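Twelve Rooms Above the Feed Store

The Sareck guesthouse has been in the same family since the building stopped being a feed store. Its owner runs it with one employee and does the bookings herself. We talked in her kitchen in November, after the last of the hunting parties had checked out.

She bought the business from an aunt and kept the name. "People in Mansilla give directions by it," she said. "Changing it would have cost me money." 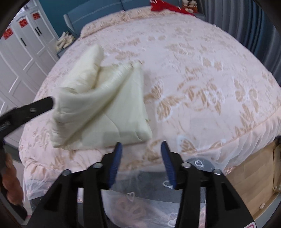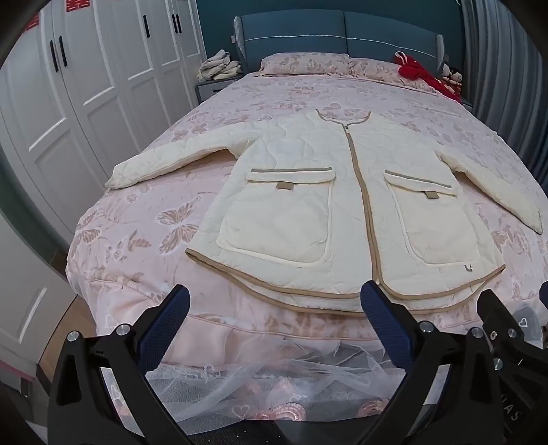 What does a night cost? "It's 83 dollars in winter, and that includes breakfast. In summer I go to 123."

She set the winter rate after a slow year when she tried charging the same price all the way through. Most of her cold-weather guests are contractors working on the Doseo dam, and their companies pay by the week. They want parking for a truck, an early breakfast and a room away from the stairs.

Heat is her largest bill. The old boiler burned oil and needed a service call most winters. The last repair came to 475 dollars, and the part took nine days to arrive. "I had space heaters in every hallway," she said. "I gave two people their money back." She has since signed with Iment, a supplier in the next county, for a gas unit.

She is less sure about the booking sites. They bring in weekend guests she would never reach otherwise, but she dislikes the commission and the messages at midnight. Repeat guests are told to phone. "If they call me, I can tell them which room is quiet. The website can't do that."

Breakfast is eggs, toast and whatever fruit the market has. She dropped pancakes two years ago and still gets complaints.

The upstairs windows are next. She has a quote for 219 dollars apiece, fitted, and plans to do the street side first. The back rooms will wait until after the summer.

"I'd like to do them all at once," she said. "But I want to pay for the boiler before I owe anyone else."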